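**Folding black trousers so the crease stays on the crease**

**rfraser**
I fold on a white table because dark cloth shows its edges better against it. My method is leg on leg, lengthwise, then flat from waist to hem before any cross fold. Hold both ends and pull lightly.

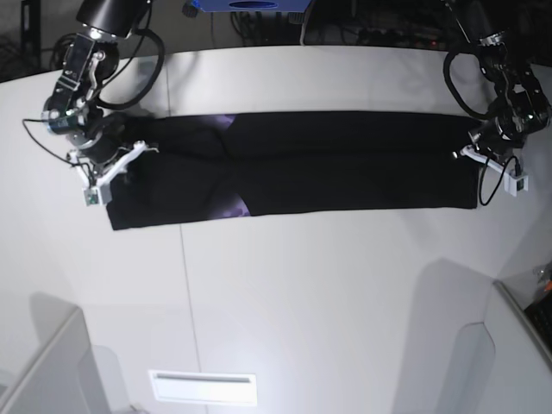

The pull matters more than the smoothing. If one end is slack, the upper leg creeps and you get a second crease next to the first. After that I fold in 3 and put the pair on the shelf.

**cilodstead_k**
Disagree about folding in 3. Two cross folds means two lines across the leg. I fold once and hang them over a bar. A Vogler bar takes heavy cotton without bowing.

**rfraser**
Fine if you have the rail space. My shelf is 400 mm deep and I have no rail.

**Pell_Mell**
Does the fabric weight change anything? Mine are 300 gsm twill and spring open.

**rfraser**
Yes. Leave heavy twill flat for a few minutes before the cross fold. Anything near 200 gsm can be folded straight away.

**cilodstead_k**
Or press them first. Steam, then let them cool flat. Waiting on its own does nothing for twill.

**Pell_Mell**
Tried both this evening, one pair each. The pressed pair stayed shut. The other opened a little at the hem, but it fits the shelf.

**rfraser**
I'll accept pressing for twill. I still wouldn't do it for jersey.

Rosaire Fraser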